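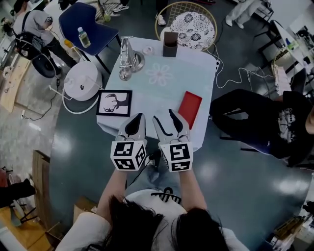
图1 双手各持一个手持夹爪，指尖停在桌子前沿。手柄附近的白色方块上有黑白标记图案。

第四讲 手持夹爪的试用和比较
Kamolrat 机器人操作课程 讲义（学生版）

本讲的内容

前三讲我们讲了坐标系、相机标定和数据的时间对齐。从这一讲开始，我们要用手拿着夹爪做动作，然后比较不同的夹爪、不同的相机视角，还有记录用的控制器。讲义分成八个小节，最后有作业。上课以前请先读第一节和第二节，上机的时候把第四节放在手边。

中文不是我的母语。有的术语我按照教材的译法写，有的术语没有固定译法，我在第一次出现的时候写英文。如果你觉得某个句子的意思不清楚，请在课上问我，或者写在讲义的空白处交给我，下一版我会修改。

一、先说明几个词

手持夹爪：人用手拿着的夹爪，没有接在机械臂上。手指的开合由人来控制，位置和姿态由相机或者标记来测量。

标记方块：固定在手柄附近的方块，各个面上贴着黑白的基准标记（fiducial marker）。外部相机看到其中一个面，就可以计算夹爪的位姿。如果同时看到两个面，结果一般更稳定。图1里左右两个方块都能看到两个面，这是比较好的情况。

腕部视角：装在夹爪上的相机所看到的画面。以后夹爪换到机械臂上，这个视角基本可以保留，所以我们很重视它。

头部视角：从操作者头部的高度向下看的画面。图1就是这一类视角。它能同时看到两只手、两个夹爪和桌面的大部分，但是手指和物体接触的地方有时候被挡住。

控制器：本课说的控制器是一个小盒子，它接收夹爪的开度信号，给每一帧加上时间戳，然后送到电脑。它不驱动电机。有的同学在别的课上学过运动控制器，请不要混在一起。

行程：两个手指之间最大的距离减去最小的距离。我们用的两种夹爪最小距离都是零，所以行程等于最大开度。

二、要比较的东西

本课有两种夹爪。第一种叫 Flelach，第二种叫 Flillell。记录用的控制器叫 Plurnent，两种夹爪都接在它上面。

Flelach 的最大开度是 80 毫米，手指的弹簧比较软，扳机的行程比较长。它的优点是夹小东西的时候容易控制力。缺点是手指很快张开的时候会有一点抖动，在开度曲线上可以看到一个小的尖峰。

Flillell 的开度稍小，扳机比较硬。它夹住东西以后不容易松，但是做时间长的任务，食指会累。去年有同学在报告里写，他做到后面已经不想夹东西，只想休息。这个意见我认为很重要。操作者累了以后，动作会变形，数据也会变形，可是在表格里看不出来。

比较的时候，只改变一个条件。例如要比较夹爪，那么物体、桌子的高度、灯光、操作者都应该一样。要比较操作者，那么夹爪应该一样。这个原则在第一讲已经说过，但是每次上机都有小组忘记，他们换了夹爪，同时也换了人，最后的数字就没有办法解释。

两只手的问题也要注意。大部分人右手比较灵活。如果左手只用 Flelach，右手只用 Flillell，那么你比较的是手还是夹爪，就说不清楚了。正确的做法是两只手用同一种夹爪，做完以后两只手一起换成另外一种。

三、桌面和物体

桌面上的物体要从不同的类型里选。我建议至少包括下面几类：

扁平的物体。比如卡片盒，或者小的薄盒子。难点是手指要先靠近桌面，桌布如果有皱，手指会把布一起夹起来。图1的右边，夹爪手指的前面有一个红色的扁平物体，它放得有一点斜。请想一想：手指应该从哪一边进去？手腕要转多少？

有框的物体。比如小相框。图1的左前方有一个黑框的小相框，里面是鹿头的剪影。夹框的时候，手指应该夹住边，不要压在画面的部分。框的厚度比较小，夹爪差不多要全部合上，所以这类物体适合检查小开度时的读数。

金属的、形状不规则的物体。图1的桌子后部立着一个银色的金属灯，灯身是高的三角形线框，底座是圆的。线框有很多空隙，手指可能穿过去。还有反光的问题，金属表面在相机里会出现亮点，标记检测的程序有时候会在亮点附近找到假的角点。

小的圆形物体。比如小碟子。从上面夹很难，从旁边夹会推着它走。可以用一只手挡住，另一只手夹。这个动作需要双手配合，适合放在练习的后面。

桌布也是条件的一部分。浅色的布和黑色的指垫对比明显，看接触点比较容易。可是布会滑动。试验中间如果布移动了，请先停止记录，把布拉平，再开始新的一段，不要在记录的时候拉。

物体的起始位置要写在记录表里。可以用纸胶带在桌布上做记号，记号要小，不要让它看起来像一个新的物体。

四、上机步骤

第一步，检查标记方块。用手轻轻推方块，它不应该晃动。方块如果松了，位姿的误差会很大，而且误差的方向每次不同，后期不能修正。

第二步，接线。夹爪的线接到 Plurnent 的输入口，左手接左边，右手接右边。线要留出足够的长度，让两只手可以伸到桌子的后部。线从两手之间向下走的时候，注意不要压在腿下面，也不要绕在椅子上。

第三步，开度归零。两个手指完全合上，按控制器上的归零键，等指示灯变绿。然后完全张开，看电脑上的读数。用 Flelach 的时候，读数应该是 80 毫米。如果差得比较多，请重新归零，不要在软件里手动改数字。

第四步，同步动作。开始记录以后，先把两个夹爪的指尖放在桌子的前沿，保持不动，心里慢慢数三下，然后两只手同时快速开合一次。这个动作在每个视角里都能找到，我们用它来检查时间对齐。

第五步，做任务。每个物体、每种夹爪重复 20 次。一次失败也算一次，请不要删掉，在表里写“失败”，再写一个简短的原因，例如“滑落”“推倒”“夹到桌布”。

第六步，结束。再做一次同步动作，然后停止记录。很多小组忘了最后这一次。没有它，就不能知道时钟有没有漂移。

第七步，马上打开文件看一遍。看画面是不是黑的，左右手有没有接反，开度曲线有没有断。看完了再换下一个条件。

休息的时候把夹爪平放在桌面上，手指向前，不要让方块先碰到桌子。线要先整理好再站起来。

五、一段记录的读法

下面用一段练习记录来说明怎样读数据。这段记录用的是 Flelach，任务是把扁平的盒子从右边移到左边。整段一共 1819 帧，开头和结尾都有同步动作。

先看开度曲线。同步动作是一个很窄的峰，很容易找到。然后曲线停在一个比较大的值，这时候操作者的手在移动，夹爪张开着，准备夹。曲线下降，停在一个平台，平台的高度就是盒子的厚度加上指垫被压的量。指垫是软的，压得越用力，平台越低。所以平台的高度不能直接当作物体的尺寸。

再看位姿曲线。如果标记有一会儿看不到，程序会用前后的值做插值，曲线变成一条直线。真实的手不会走直线。看到直线，就应该回到画面里检查，那个时候方块是不是被手臂挡住了。

最后看时间差。我们把腕部画面里手指合上的时刻和开度信号到达最小值的时刻相减，在这段记录里结果是 155 毫秒。这个数包括相机的延迟和控制器的延迟，单独一次测量分不开它们。要分开，需要换一个相机，控制器不变，再测一次。作业的第二题就是做这件事。

有同学问过，155 毫秒是大还是小。这要看任务。移动一个盒子，手的速度不快，这个延迟经过修正以后影响很小。如果是接住滚动的东西，就太大了。无论大小，只要它是固定的，都可以修正。最麻烦的是延迟自己会变，前面小，后面大。所以我要求开头和结尾各做一次同步动作，比较两次的结果。

六、腕部视角的问题

腕部相机装在夹爪上，跟着手一起运动，所以它有一些头部视角没有的问题。

第一个问题是遮挡。夹爪自己的外壳会占去画面的很大一部分。图2里，浅灰色的夹爪外壳占了画面的下半部分，右边还有高的手指外壳。真正可以看物体的区域在中间和上面。选相机位置的时候，要先拿着夹爪看一看实际的画面，不要只看相机的视场角参数。视场角再大，如果一半是外壳，用处也有限。

第二个问题是方向。手腕向上抬一点，画面里就出现很多天花板。图2就是这样，圆形的嵌入灯、长方形的灯板和夹层的栏杆都进来了，桌子只在中间偏左的地方。亮的灯进入画面以后，自动曝光可能会把整个画面调暗，桌上深色的物体就难以看清。建议把曝光固定，固定以前先让夹爪对着桌面。如果对着灯去固定，后面的画面都会太暗。

第三个问题是透明的物体。图2的桌子上有一个透明的按压瓶，里面有液体，瓶口是金属的泵头。人看瓶子的时候，会自动把瓶身和后面的背景分开。程序常常做不到，深度的结果会落在瓶子后面的椅子或者墙上。泵头反而比较容易找到。如果任务里有透明瓶，我建议先用泵头定位，再推算瓶身的位置。这个办法只适合直立的瓶子，倒下的就不行了。

第四个问题是背景里的人。教室里有别的小组在走动和工作，腕部画面会拍到他们。图2里可以看到几个站着的人和坐着的人。从隐私方面说，人脸要做模糊处理以后才能放到共享文件夹。从技术方面说，移动的人会影响依靠背景特征点的定位方法。特征点落在走动的人身上，程序会以为是夹爪在动。设置里有“剔除动态点”这一项，请打开它，然后比较打开以前和以后的轨迹。

第五个问题是重复的图案。圆形椅背的编织纹、栏杆的竖条，都有很多相似的角点。匹配的时候容易错一格，轨迹就会突然跳一小段。遇到这种跳动，先看画面里有没有这类图案，再怀疑硬件。

还有一件小事。操作者的指尖有时候会进入腕部画面，图2的中间，在黑色的 V 形开口里，可以看到两个红色的指尖部分。做分割的时候要给它们一个单独的类别，不要和物体混在一起，特别是桌上也有红色物体的时候。

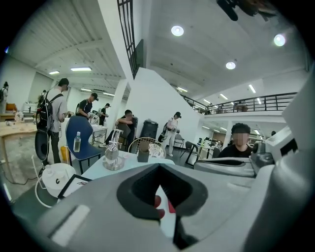

七、怎样写比较的结果

比较的表格，每一行是一个物体，每一列是一种夹爪。格子里写成功的次数和主要的失败原因。不要只写百分比。每个条件只有 20 次，差一次就会让百分比改变不少，读的人看到百分比，容易以为差别很大。

除了成功次数，还要写下面的内容。

完成时间：从第一次同步动作以后手离开桌沿开始算，到物体放下、手指完全张开为止。请每个小组都用这个定义。以前有的小组算到物体碰到桌面，有的小组算到手回到桌沿，数字放在一起没有意义。

标记丢失的情况：写出看不到任何标记面的最长一段时间，并且写是哪一只手。左右手分开写。

操作者的感觉：每个条件做完以后，马上写一到两句话。例如“扳机太硬”“看不到指尖”“线拉着手”。不要等到全部做完再写，到那个时候，前面的感觉已经忘了，或者被后面的感觉代替了。

控制器的情况：Plurnent 如果出现黄灯，写下出现的时间。黄灯表示缓存快满了，数据可能还是完整的，也可能丢帧，需要检查帧编号是不是连续。红灯表示这一段不能用，请重做。

结论要写得小一点。比如你可以写：“在这张桌子上，由这位操作者使用，Flelach 夹扁平盒子的失败比 Flillell 少。”请不要写“Flelach 比 Flillell 好”。我改作业的时候，对第二种写法会扣分。

如果两种夹爪没有明显的差别，就写没有明显的差别。这也是一个结果，不会影响分数。有的同学担心没有差别的报告不好看，就去换物体，一直换到有差别为止，然后只报告这个物体。这样做是不对的。试过的物体都要写在表里。

八、常见的错误

方块和袖子。穿宽的长袖时，袖口会盖住方块的下边。请把袖子卷起来，或者用松紧带固定。

坐的位置。坐得太靠后，手臂要伸得很直，手腕的转动就受到限制，够不到桌子后部的物体。坐得太靠前，头部视角又只能看到桌子的一部分。请先空手做一遍任务的动作，再决定椅子的位置，决定以后整个条件里不要移动。

电源线。地上的线要靠着墙或者桌腿走，不要从椅子下面穿过去。

文件名。文件名里写小组、夹爪、物体、序号，用英文和数字，不要用空格。不要写“最后版”“新的最后版”。

换手指垫。指垫磨光以后摩擦变小，滑落会增多。如果试验的中间换了指垫，换以前和换以后是两个条件，要分开统计。

左右接反。最快的检查方法是只动左手，看哪一条曲线在变。这个检查用不了多少时间，请每次接线以后都做。

归零时手指没有合紧。软的指垫在合上的时候会弹回来一点。请用手按住再归零。

作业

第一题。从第三节的四类物体里选两类，用 Flelach 和 Flillell 各做 20 次，按照第七节的要求交一张表。两只手使用同一种夹爪。写清楚先用了哪一种，并且说明顺序可能有什么影响。

第二题。保持控制器不变，换一个腕部相机，重新测第五节里的时间差。把你的结果和 155 毫秒放在一起，说明哪一部分延迟可以归到相机，哪一部分还不能确定。

第三题。看图1和图2，各写出一个在这个视角里容易看到、在另一个视角里不容易看到的信息。每个写两三句话就够了。不需要把图里所有的东西写出来。

第四题（选做）。给腕部相机设计一个新的安装位置，让夹爪外壳占的面积变小。画一张侧面草图，标出相机、手指和手柄的相对位置，并且写出新位置带来的一个缺点。

作业每组交一份，原始记录放在课程文件夹里，草图可以手画以后拍照。第三题每个人单独写。下一讲讲怎样把手持夹爪的轨迹转换到机械臂上，请把第二题的时间差带来，课上要用。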